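We use cookies to remember your settings and to see which pages are read. Accept all | Manage choices

Filed under: Course handouts > Everyday Materials > Textiles

Print this page | E-mail this page

Everyday Materials, Handout 2
Water, soap and cloth: what a wash does
Notes by Britt-Marie Viklund, Halham evening classes

Welcome back! Last time we pulled threads out of old shirts and looked at them under the hand lens, and I promised we would get on to dirt. Dirt is a lovely subject. Everyone has some, and it will take us through surface tension, fats, minerals, heat and a little friction before the tea break.

Start with plain water. Water molecules pull on one another quite strongly, and at the surface that pull makes a sort of skin. Drip water on to a new cotton tea towel and you may see the drop sit there for a moment as a bead before it sinks in. The towel still has a trace of wax and finish on it, and water would much sooner hold on to itself than spread over wax. So the first problem in washing comes before any dirt has shifted at all: the water has to get into the cloth.

Soap solves this beautifully. A soap molecule is long and thin, with one end that mixes happily with water and a long tail that mixes happily with fat. At the surface of the water the tails stick up into the air, the skin weakens, and the water spreads. Try the pepper trick at home: a bowl of water, a good shake of ground pepper, then touch the middle with a soapy finger. The pepper shoots out to the sides! I have done it every year and I still enjoy it.

The tails have a second job. Most of what makes a collar grubby is skin oil with dust stuck in it. The tails bury themselves in the oil, the water-loving heads stay outside, and little by little the oil rolls up into a droplet wrapped in soap. We call that wrapped droplet a micelle. (Strictly, a micelle is a cluster of soap molecules and the oil is a passenger inside it. Use whichever picture helps you remember.) The heads of most soaps carry a negative charge, so the droplets push each other away and stay spread through the water until it is drained off.

Now the four things that do the work. You will meet them in any laundry textbook drawn as a circle: chemistry, heat, time and movement. Take some away from one and you have to add to another. A cool wash needs longer, or a better detergent. A short wash needs more heat or more rubbing. A grandmother at a stone trough had little heat and plain soap, so she put in an enormous amount of movement with her arms.

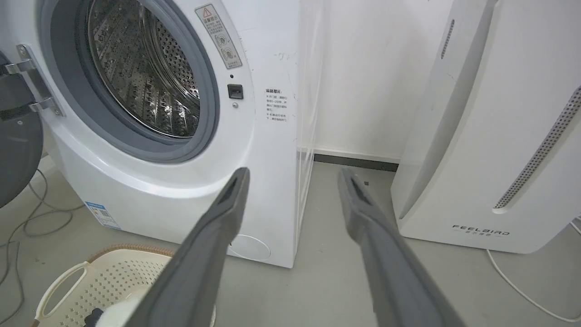
Movement matters for two reasons. It bends the cloth, which opens the gaps between the yarns and squeezes water in and out like a sponge. It also makes cloth rub against cloth, and that knocks loose the gritty particles which soap alone can't lift. In a drum that turns on its side, the clothes are carried up and then dropped, over and over. Pack it too full and they can't fall, so they go round in one heavy lump and the middle of the lump hardly gets a wash. Very few clothes in a lot of water has its own drawback, with less rubbing of cloth on cloth.

Heat is simpler. Warm fat is runnier than cold fat, so it rolls up more easily. Most modern powders do good work at 30 degrees, partly thanks to enzymes. These are proteins that snip up other large molecules: one kind cuts up egg, blood and grass, another cuts up starch, another cuts up fats. Enzymes are fussy, though. Very hot water spoils most of them, and heat can also set a blood or egg stain by cooking the protein on to the fibre. Cold water first for blood, always. Wool and silk are proteins too, so keep protein-cutting powders away from them!

Rogelio Sebastian asked last week why his towels go stiff, and it's such a good question that it gets its own paragraph. Hard water carries dissolved calcium and magnesium. Old-fashioned soap reacts with these and makes scum, the grey stuff round a bath, and some of it stays in the cloth. Detergents are much less bothered by hard water, but minerals can still be left behind as it dries. The rest of the stiffness comes from the cotton itself: on a still day the fibres dry pressed together and a little bound water holds them there, almost like glue. Give the towel a good shake, or hang it in a breeze, and many of those links break.

To try before next time

Cut two squares from the same old cotton sheet. Rub a little cooking oil and cocoa into each. Soak both for 15 minutes in water of the same warmth, one plain and one with a teaspoon of washing-up liquid, and don't stir either. Rinse them gently, dry them flat and bring them along, labelled. If you have time, do a second pair and stir them — you may be surprised how much the stirring changes the plain one.

Seung-woo Kang has kindly offered to bring a water hardness kit, so please bring a clean jam jar of tap water too, with your street written on the lid. Next handout: dyes, and why some of them run.

Print this page | E-mail this page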